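Stop Buying Tables You're Afraid Of

27 February 2019
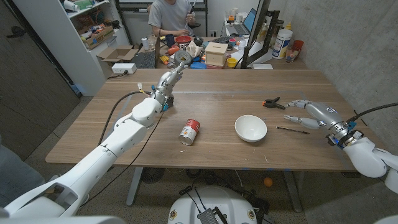 A wooden tabletop with a bowl, a can on its side and a clamp on it.

Wrote most of this on my lunch break so bear with me.

We went to look at tables in Illville over the weekend. Two hours of it. I came home annoyed and I've been annoyed for three days, so this is going up instead of the soup post.

My complaint is simple. Somewhere along the line we decided that a table should look, at all times, like it was delivered this morning. The saleswoman at the second place was perfectly nice. She told me the one I liked was "very forgiving" and then handed me a care sheet. Both sides, small type. No hot dishes. No citrus. No direct sun after noon. Felt under everything. Wipe with the grain, with their cloth, with their oil, which is sold seperately.

Forgiving of what?

The table I grew up at was a Jakubowski. Nobody outside Stumow will know the name, it was a furniture works two streets from us that closed when I was in high school. Heavy ugly thing. My parents paid 70 for it, secondhand, and moved it through a window. I did fractions on it. If you pressed hard with the pencil it stayed, and you could run a finger over it at supper and find a whole long division. There was a ring from a pot. A row of notches at one end from the meat grinder, same spot every time. Somebody's initials, not ours, underneath.

It is 30 years later and that table is still in use at my sister's and still ugly. She wouldn't trade it. Neither would I, I've asked her for it twice.

Now the other side, because I know the emails are coming. Yes, nice things are nice. Yes, you paid for it and you want it to stay nice. I'm not telling anybody to take a hammer to the dining room. And I know some people really do get calm from a clean surface. My husband is one of them. He clears the whole thing before bed, every night, mail and all, and I can't find a bill to save my life.

But clean is one thing and scared is another. I have been to dinner at houses where I held my glass the entire evening. There was a coaster problem. You could feel the hosts watching. Nobody spilled and nobody had a good time either – by nine we were all in the kitchen, standing up, leaning on the counter, which had scratches all over it and which was lovely.

That's what I mean really. People go where they're allowed to put things down.

And kids. Kids above all. If the only big flat surface in the house is off limits they'll glue things on the rug, or they won't glue anything. I'd take the glue on the table. A kid who has one corner she can leave a mess on till tomorrow will come back to it tomorrow. Mine is building something out of egg cartons right now, I have no idea what, it has been through three suppers. We eat around it.

Price is part of it, I think. The one in Illville was 700, which isn't crazy for a table, but it's enough that you'd flinch. Every fork. I sat there in the showroom running the numbers on how long till I stopped flinching and I came up with some years. Years of saying careful! at people I love. That's a bad deal even if the table is perfect.

There's a smaller place called Urkus, out past the tire shop, that sells old school and office stuff. Workbenches, library tables, a couple of things I think came out of a lab. Everything's dinged already. No care sheet. The man wanted to know how wide my door was and that was the whole conversation. I measured one and I'm going back with the truck if I can get my brother-in-law off the couch.

People will tell you to just refinish it when it gets bad. Fine. Sand it down, start over. My mother did ours once and regretted it the minute it dried, and then we all got to work on it again and by next February you couldn't tell.

So if you're shopping. Take a fork with you. Set your keys down hard on the thing, right there in the store, and see how your stomach feels. If you looked around to check who heard it, leave that table were it is.

Soup post next week, the one with barley.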